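Home-built arm takes on the pen tray at Pedeck workshop

A robot arm being put together by members of the Pedeck shared workshop is now being tried on one of the fussier jobs its builders could think of: picking a fountain pen up from a flat table and setting it down in a rack with the nib facing the right way.

The project, which goes by the name Fikodness, was started by Pravesh Botha, a workshop member since 2014. He began it on a kitchen counter at home and moved it to Pedeck last March, when the base plate got too heavy to carry back and forth.

Botha said pens were chosen because they roll, they are thin, and they come with one end that has to be kept off hard surfaces.

"A block is easy. You can be off by a finger's width and still get it," he said. "With a pen you close the fingers a little to one side and it swings around, and then you are holding it by the wrong part."

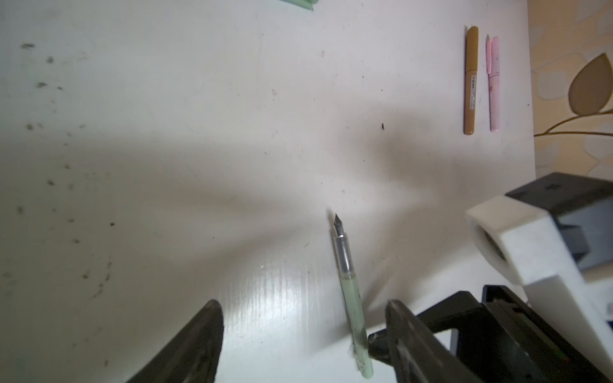
The open gripper at a green fountain pen, with two more writing instruments farther back on the table.

The gripper has two dark fingers that close toward each other. The current pair is the ninth set — earlier ones were too slick, too wide at the tip or, in one case, printed as two left hands. Botha draws the fingers himself and prints them overnight on the workshop's machine.

The control software is his own as well. It runs on a secondhand desktop computer under the bench and takes a picture from the wrist before each attempt. From that picture it has to work out where the pen is, which way it points and how far the wrist needs to turn. The last part has taken up most of the winter. Early versions could find a pen well enough but could not tell the nib from the other end, and the rack filled up with pens facing both ways.

Color turned out to matter less than the builders expected. Pale barrels on a white table were thought to be the hard case, but shadows have caused more trouble. The arm throws a wide one across the table when it leans over, and an older version of the program kept treating the edge of it as an object. Glare from the tabletop was the next problem on the list. Botha has tried hanging a sheet of tracing paper under the lamp and says it helps in the evening and does nothing at noon.

The table has not been swapped out. Marks and specks are left on it during trials, on the grounds that a program that only works on a clean surface will not be much use in a workshop.

Each attempt is written into a log with the position of the pen, the angle of the wrist and the result. The target Botha set for this stage was 1000 logged attempts. The count stood at 933 when this item was written, and he expects to finish before the end of the month.

A result is marked good only if the pen ends up in its slot, nib up. A pen that is lifted and then dropped counts as a miss, and so does one that goes in upside down. Botha said he would not give out a success rate until the full set is in, as the first part of the log was made with older fingers and will have to be listed separately.

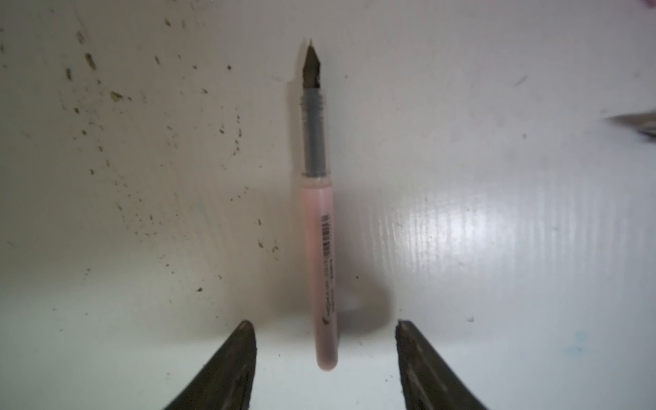

What comes next

Once the pen trials are finished, the arm is to be moved to the Jacobs room, the smaller of the two rooms at Pedeck, where there is a bench that can be left set up between sessions. At present everything has to be cleared at closing time, and the arm is lined up again by hand the next time it is used. Botha puts the loss at most of an hour on each visit.

The next job for it will be sorting. Members leave pens, markers and pencils all over the building, and the plan is to tip them onto a table and have the arm put each kind in its own tray. Markers are thicker than the pens used so far and may need a wider opening. Pencils have not been tried at all.

A second arm is being considered by another group at the workshop, Hureo, which builds small automatic feeders and turntables. Its members have asked for the drawings of the fingers and wrist mount, and Botha has agreed to share them when the part numbers have been cleaned up. The two groups have also talked about joining a Hureo turntable to the arm, so that a pen lying at a bad angle could be turned toward the gripper before it reaches down.

There are no plans to sell the arm or offer it as a kit. Botha said the wiring would have to be redone first, and that he would sooner spend the time on the wrist, where there is still a little play in the joint.

Members who want to see the arm running can come by on open evenings from 7 p.m. Spare pens are welcome — capped or uncapped, but without ink in them. They can be left in the box by the front door, marked Fikodness.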